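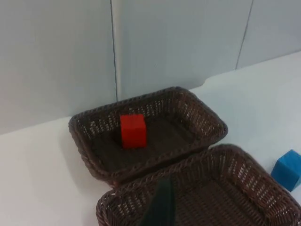 The two baskets, with the red block in the back one.

24 Aug 2018

Cleared the white table this morning and set the two brown baskets out on it. I have been meaning to do this since we moved the toy shelf. Everything small has been living in one cardboard box, and when anybody wants one piece they tip the whole lot out. Suha Saliba runs the playgroup across town and she told me to stop buying bins with lids. Children don't put lids back on. Low baskets, she said, that they can see into.

I got these at Venter on the way back from the dentist. They are nearly the same, dark brown with a thick rim, and they sit end to end without taking up the whole table. I paid more than I wanted to but I had been to two other places by then and my jaw hurt.

The plan is one basket for blocks and one for whatever gets built and has to be kept until the next day. I put a red block in the back one to see how it looked. It looked small.

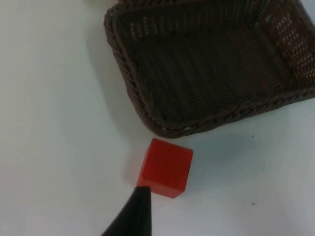 Basket weave, close up.

The weave is tight along the bottom and more open up the side. I ran my hand around the rim looking for sharp ends, as Suha said to, and found one, which I trimmed with the nail scissors. Dust will get in the gaps. I can take them outside and knock them against the step.

Adi Sinaga called at eleven about the hall booking. We have it until September and after that they want 50 a session, up from 28. I said I would think about it. He also asked if I still wanted his old blocks, six bags of them in his garage, and I said yes before working out where they would go. Two baskets will not hold six bags. I may keep most of them in the closet and change them over every month or so.

Had soup for lunch. Rain after that, so the rug stayed on the line and will need doing again.

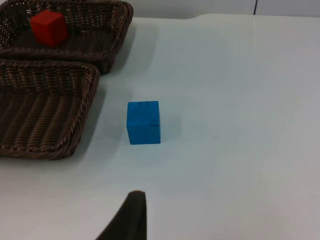 Both baskets, at the upper left of the picture.

Went back to the table around four and tried the baskets in a few spots. I like them at one end, one behind the other, with the rest of the top left clear for building. The back one is a long reach for a three-year-old, so that will be the one for things being kept. The near one is for the loose blocks.

Still to do - labels, a mat for under the table, call Adi about picking up the bags. I want to wash his blocks before they go out. He says they are clean but they have been in that garage since his youngest started school.

Bed early. Jaw a bit better.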